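Unit 2: Basket weaving among the river families of Vurnport

Reading before class: the first chapter of the course reader, up to the part about land.

The town of Vurnport stands on a low ridge where the Cirel meets the salt marsh. In the oldest parish book, 272 families are listed on both banks. Later the drainage company bought most of the east bank, and the families who stayed there kept only 370 acres, a good part of it under water in March.

Cane grew on this wet land, and the weavers used it. Girls learned from an aunt more often than from the mother – the reader gives two possible explanations, please compare them. The patterns had names, but the names were not the same in Geltton, and this makes the old sales lists difficult to use.

The Durán store bought baskets by weight. Its ledger shows 1,667 pieces, without the name of any weaver.

For discussion: what can we learn from a ledger that does not name the makers? Bring one page of notes.

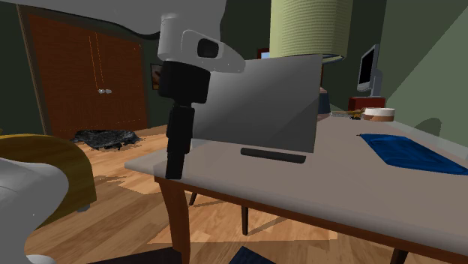

Simulated bedroom with a laptop and a folded blue cloth on the table.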